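Craft room check, Plotero hall
May 2021, filled in by Evangelia Kourkoulas

1. Fire door. Opens, closes, latches. The sign has been put back up with the right screws this time, hooray!

2. Extension leads. One failed (nick in the flex by the plug) and I've cut it up so it can't creep back into the cupboard. Stock number 1118, please cross it off.

3. Table and tub. Pale wood top, and I ran my palm along the edges -- no splinters, no lifting. There are scuffs, mostly surface marks by the feel of it, so a light rub down will do. The tub is the white plastic one with the thick rim. I went round the rim with a fingertip looking for sharp bits and found none. PASS for both.

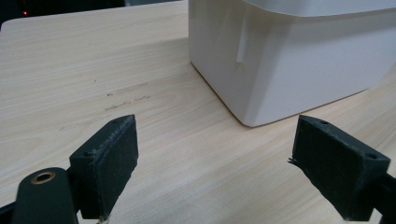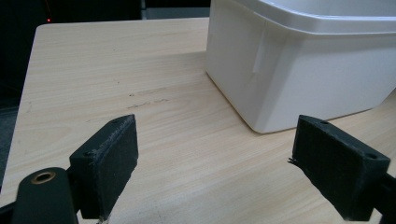

White tub on the table, item 3.

Filippos Zervas has since added that he'd rather tubs lived on the floor between sessions, as the little ones will reach up and pull at a rim, and he'd like that written on the form before June. Fair enough, I've pencilled it in as 3b. Stamatia Kontogiannis, could you get the form retyped?

4. Walkway to the sink. Measured 900 mm at the narrowest, which I'm happy with, but the stacked chairs do wander. Push them back please!

5. First aid box. Short of plasters again (we must be eating them). 19 left, small size only. Ordered more from Brokeck.

6. Window catches. All fine bar the far one, which is stiff. Drop of oil needed -- I'll bring mine from home.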